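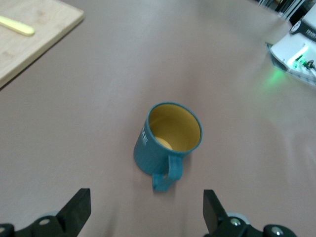 Killian Poulain wanted to know whether you can really start a sourdough in January, in a cold flat, with no special gear. Yes! You can, and plenty of people in our Onedgate baking group have. His question sent us back to rewrite this whole page, so thanks, Killian.

# Sourdough questions we get all the time

**What flour should I use to begin?**

Wholemeal rye if you can get it. It wakes up fast and smells wonderful (a bit like apples, once it's going). Plain wholemeal wheat works too, just more slowly. Once the starter is lively you can switch to ordinary white flour over a few feeds.

**How long before I can bake with it?**

Give it two weeks. Some are ready sooner, but a young starter often puts on a big show around day three and then goes flat. Keep feeding it - the second rise is the one you're waiting for.

**My kitchen is freezing. What can I do?**

Try the oven with only the light on, or the top of the fridge. Use slightly warm water for feeds as well. One of our members keeps hers beside the hot water tank and it's the happiest starter in the group.

**How much do I feed it?**

Equal weights of starter, flour and water. We use 100 grams of each on baking days and far less in between, and the extra goes into pancakes, crumpets or crackers. The crumpets are so good that I make too much starter on purpose!

**There's grey liquid on top. Is it dead?**

Almost certainly just hungry. Pour the liquid off or stir it in, then feed it. Pink or orange streaks, or fuzzy mould, are another matter: throw the lot out, scrub the jar and begin again.

**Can it live in the fridge?**

It loves the fridge. Feed it once a week, and take it out the night before you bake so it has time to get moving.

**Why is my loaf so dense?**

Usually the dough hasn't proved long enough, especially in winter. Go by the look and feel of it and let the clock be a rough guide. You want a dough that's puffy, a little wobbly and full of colour once it's baked, so don't pull it out too pale either.

**Can I get some starter from you?**

Of course! Bring a clean jar with a lid to any bake day and we'll fill it for you. Ours is called Delaunay, and it travels very well on the bus.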